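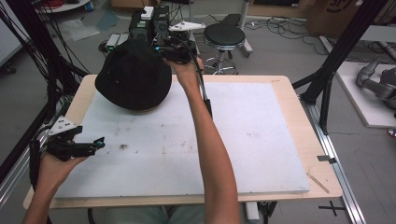

Depuis le mois de mai, je ne fais presque plus de téléopération pour les tâches sur objets souples. Le bras maître donnait des trajectoires propres, directement exprimées dans l'espace articulaire du robot, mais le débit était mauvais et l'opérateur passait son temps à lutter contre la latence. Je démontre maintenant à la main, avec deux préhenseurs portatifs, un par côté, surmontés chacun d'une plaque blanche triangulaire. Le robot reste sur son support derrière la table et ne bouge pas pendant l'enregistrement. L'objet du moment est un bob noir, posé calotte vers le haut sur une plaque de mousse blanche. Le contraste est correct, la mousse marque vite (traces grises, petits points sombres) et je n'ai pas constaté d'effet sur l'apprentissage, à condition de changer de temps en temps l'orientation de la plaque.

La tâche se décrit en une ligne : saisir le chapeau, le retourner, le reposer calotte en bas. Elle est moins simple qu'il n'y paraît. Le tissu s'affaisse sous la prise, le bord se plie, et la position du point de saisie par rapport à la couture change le comportement de tout le reste. Avec une pince seule, on y arrive en pivotant le poignet de presque un demi-tour, ce qu'un humain fait sans y penser et que le bras six axes refuse dans une bonne moitié de l'espace de travail. D'où les 2 préhenseurs : la main droite prend par le dessus, la gauche attend à hauteur du bord et reprend le tissu au passage.

Le jeu actuel compte 1064 démonstrations. J'en ai écarté 317 après relecture, pour trois causes principales que je note ici parce que je les retrouve à chaque campagne.

Première cause, l'occlusion. Quand les deux mains se croisent, une plaque passe devant l'autre et l'estimation de pose saute. Un filtre rattrape les trous courts. Au-delà, je préfère jeter. Emiliano Pacheco soutient qu'on peut interpoler plus longtemps si la vitesse est faible à l'entrée du trou. J'ai essayé, et la politique apprend alors des approches en ligne droite qui traversent le bord du chapeau.

Deuxième cause, la cinématique. La main humaine va partout, le bras non. Chaque trajectoire est rejouée hors ligne dans Clustero, qui vérifie l'atteignabilité, les butées et la distance à la singularité du poignet. Une démonstration parfaitement lisible à l'oeil peut être inexécutable à cause d'un coude mal placé pendant quelques images. Leire Carrasco a ajouté une marge sur la vitesse articulaire, réglable par axe, et c'est ce qui a le plus réduit les rejets tardifs - ceux qu'on découvre seulement sur le robot.

Troisième cause, moi. En fin de séance je vais trop vite, j'anticipe la reprise avec la main gauche, et l'ouverture des mors n'est plus synchronisée avec le contact. Les courbes le montrent assez nettement. Je m'arrête désormais avant d'en avoir envie.

Sur l'étalonnage : la transformation entre la plaque et le centre des mors est refaite au début de chaque séance. Un choc suffit à la décaler, et le câble du préhenseur, qui redescend le long de l'avant-bras, tire légèrement dessus quand on lève le coude. J'ai longtemps attribué cette dérive à la température. Ainhoa Manzano a trouvé la vraie cause en fixant la pince dans un étau et en bougeant uniquement le câble. L'erreur était reproductible dès le premier essai.

Pour la variété, je change la position de départ du chapeau et l'angle de la couture, mais pas la hauteur de la table. C'est une limite connue. Kuldeep Upadhyay, qui fait tourner la même politique chez Skestix avec un plateau plus bas, observe une saisie systématiquement trop haute. Une correction fixe en z règle son problème sans rien résoudre sur le fond.

Côté entraînement, rien d'original : actions relatives à la pose courante de chaque pince, horizon court, deux vues. J'ai testé les actions absolues par acquit de conscience. Elles fonctionnent tant que le support du robot ne bouge pas d'un centimètre, donc elles ne fonctionnent pas.

Prochaine étape, refaire la même chose avec un bob en tissu plus rigide, puis un bonnet. Le bonnet m'inquiète davantage, il n'a pas de bord à reprendre et je ne sais pas encore où placer la main gauche. Le script de relecture sera publié quand j'aurai retiré les chemins codés en dur. Isabelle Caron me l'a déjà demandé deux fois.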